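Notebook, bench 2, detector work
Jul 5, 2023

Carried on with the hidden camera detector comparison. Three units on the bench now: the Dusumus, the Prandus and the old Hamann that came over from Flundthorpe with no manual. All three claim to find a lens by its reflection. The Dusumus and Prandus also listen for radio, the Hamann doesn't.

Fresh batteries in everything before starting. Last time the Prandus gave odd readings all afternoon and I put it down to the building. It was the battery.

Lens test first. Target was the clothes hook camera, screwed to the back of the store cupboard door at normal coat height. Lights on, door shut, me standing inside. Dusumus picked it up straight away from arm's length. Prandus needed me to move my head from side to side before the red glint showed. Hamann showed a glint too, but it showed the same glint on the screw heads and on the chrome door handle, so a person using it in a changing room would be none the wiser.

Repeated with the smoke alarm camera on the ceiling. Harder for all of them. The angle is steep and the dark plastic round the lens eats the light. Dusumus yes, on the second sweep. Prandus no. Hamann no.

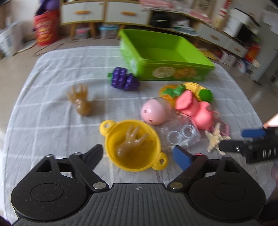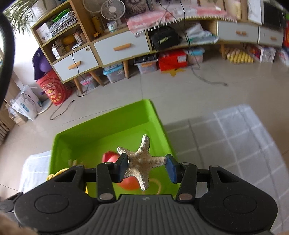

Radio test after lunch. The hook camera only records to a card, so neither detector should hear it, and neither did. Worth saying plainly in the write-up: a quiet radio sweep tells you nothing about a camera that isn't sending. The leaflet that comes with the Prandus gives the opposite impression.

The charger camera does send over wifi. Prandus went off at the doorway and stayed on full wherever I stood, even with the camera unplugged. Switched off the office router and it went quiet. Turned the sensitivity down to the second notch, router back on, camera back in, and it now rises as I get near the socket. The Dusumus has no notches, only a wheel with no marks. I have put a dot of correction fluid where it worked best.

Elfriede Vogler wants to know which one we would hand to a hotel housekeeper with no training. On today's results the Dusumus, for the lens finder alone. The radio side needs too much fiddling.

Price list says 149 for the Dusumus. Check whether that includes the case.

To do:
Smoke alarm camera again with the room lights off and a torch.
Ask Flundthorpe if they still have the red filter for the Hamann. There is a slot for one and it's empty.
Label the hook camera. It looks far too much like the real hooks in the corridor.
Full report is due in October, draft tables before then.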